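Speaker notes - keeping a two-arm sorting table alive
Evside workshop day, 25 April 2022

Opening (don't rush this)

Hi everybody, thanks for coming back from coffee. I look after the hat sorting table at Minhas, and I want to spend my slot on the boring stuff - bolts, cables, fingers. If you came for the software, sorry! Grab me after.

Quick show of hands: who has a machine at work that runs fine until you go on vacation? Right. Mine too.

The table itself

Wood top, aluminum extrusion around it and across it, two arms facing each other. I love extrusion because I can slide things. I also hate it because things slide. Last September the left arm kept setting hats down a little short and I spent two whole days in the settings before I put a wrench on the base. One bolt, a quarter turn. So now the wrench comes first, every Monday-morning-type start, before anything gets power.

(Pause here, somebody always has a bolt story. Let them tell it.)

What I do now is a paint pen line across each bolt head and onto the bracket. If the line is broken, the bolt moved. Takes me less time than finding my glasses.

Cables

Okay, cables. They run along the links on both arms, and every joint they pass is a place where they can rub. I used to pull the ties nice and tight because it looked tidy. Bad idea! Give the cable a loose loop at each joint, then move the arm by hand to the far end of its reach and look at the loop again. We swapped a cable at 600 hours before I learned that, and the next one was still good at nearly 3000.

Also, label both ends. I know. Everybody says it and then there's a bin full of mystery cords. I have bins like that.

Grippers

Hats are soft, and that's harder on fingers than you'd think. Lint gets packed in where the jaws slide. I wipe them with a dry cloth at every shift change and open and close them a few times with nothing in them, listening. A clean one sounds smooth. A dirty one sounds like a zipper.

If both jaws don't meet in the middle, stop and redo the zero. Don't "fix" it by squeezing harder - I did that with a stack of caps from the Goltmont order and we had little pinch marks on 217 of them. That was a fun phone call.

Trays

Two trays, two colors, one for each arm. We put tape corners under them once and the tape crept, so now I check them against a cardboard template. Cheap, ugly, works great. The folks at Risano cut theirs from acrylic and it's much prettier, I'll admit it.

Last bit before questions

Keep a paper log by the table. Date, what you touched, what you heard. Mine's a spiral notebook with coffee on it, and it has saved me more times than the error list has.

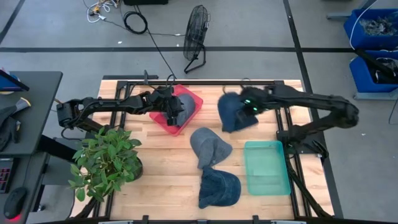

If there's time, tell the one about error 999 and the loose plug. If there isn't, go straight to questions and leave the sign-up sheet by the door.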